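4.2 Collection Setup and Task Protocol

All demonstrations were recorded in the enclosed bimanual cell described in Section 3. Both arms are mounted on a single rail at the front edge of the work surface, so that their base positions stay fixed relative to each other and to the camera. The cell has plain white walls on three sides. Earlier trials in an open room showed that the policy would pick up on background detail, and its success rate fell when the equipment was moved to another bench. The enclosure removed most of this effect.

Each episode begins from a defined start state. The operator places the tray near the back-center of the surface, brings the idle arm to its tucked position, and moves the active arm to a hover point near the tray rim. Recording starts only when both arms have reported a stable joint reading. 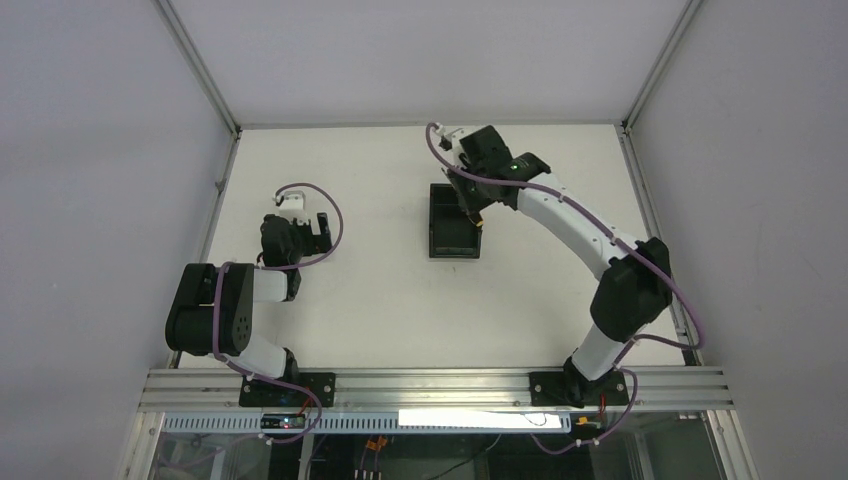
Atham, September

Figure 3. Bimanual cell with the left arm tucked and the right arm extended over the work surface. The gripper of the right arm is above the right rim of the black tray.

The choice of which arm to tuck was varied across sessions. In the Lomex protocol, on which ours is based, the idle arm is left wherever the previous episode ended. We found that this made the start state hard to reproduce and led to a larger spread in the first second of each trajectory. Under the revised protocol, the tucked pose is stored as a joint target and is checked before every episode. Episodes that failed the check were discarded and repeated.

A total of 2000 episodes were collected over 14 sessions. The data were divided by session, so that no session contributed episodes to both the training set and the test set. Tray position was varied by hand within a marked region of the task plan, and the operator was told not to correct small errors in its angle. Cable routing was inspected at the start of each session. A loop that is too short limits wrist rotation, while a loop that is too long can enter the path of the opposite arm.

The policy trained with the revised protocol completed 94 percent of the test episodes. Failures fell into two groups. In the first, the gripper closed before it had reached the rim. In the second, it made contact with the rim but lost the tray during the lift. The first group was more common when the tray was placed close to the back wall, where the arm is nearly at full reach and small joint errors lead to larger errors at the fingertip.

The same protocol was then applied to the MacLeod and Lerasport task sets without changes to the hardware. Results for these sets are given in Section 4.3, together with a comparison against a baseline in which the idle arm was not reset between episodes.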